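Gremden cell, two-arm table - gripper and cable check
Jan 10, 2020

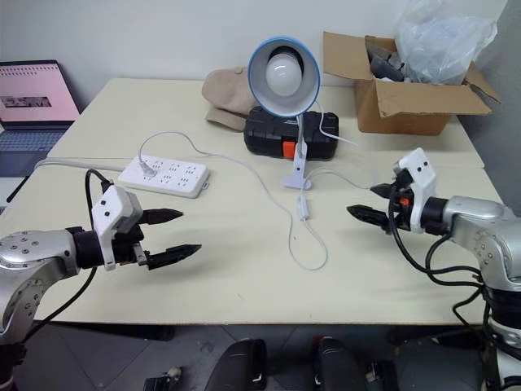

Left arm was missing its close position again, so I spent the morning on the grippers before touching any code. Pulled the printed housing off the wrist. One of the four mounting holes had gone oval and the whole thing could be rocked by hand. Swapped in a spare from the Mudura batch. Those holes are tighter, so run the screws in by hand first and then a quarter turn with the driver. The last one I forced split along the layer line.

Fingers went back on in the same order. Homed both sides, then open/close 400 cycles on the left with nothing in the grip. 6 faults before the swap, none after. Right side I only ran 17 cycles to see that it still homes. Did not open it up.

Cables: the loop over the left wrist needs enough slack for a full roll both ways. I had tied it too short in March and it pulled on the connector at the end of travel. Retied it one joint further back. The right bundle hangs toward the floor and clears the table edge in every pose I tried, but I don't love it. Ağca wants a clip there and has one in their catalog, part not ordered yet.

The two table sections creep apart when both arms move fast. Pushed them together again and redid the table calibration. Old offset file is saved as wondton_236, don't load it on this cell.

Lamp task next. Keep the lamp's cord out of the path of the left fingers when resetting, they will hook it on the way down. Speed stays at half until the clip is on.

Still open: reprint the cracked housing, check the right side screws, label the spare fingers.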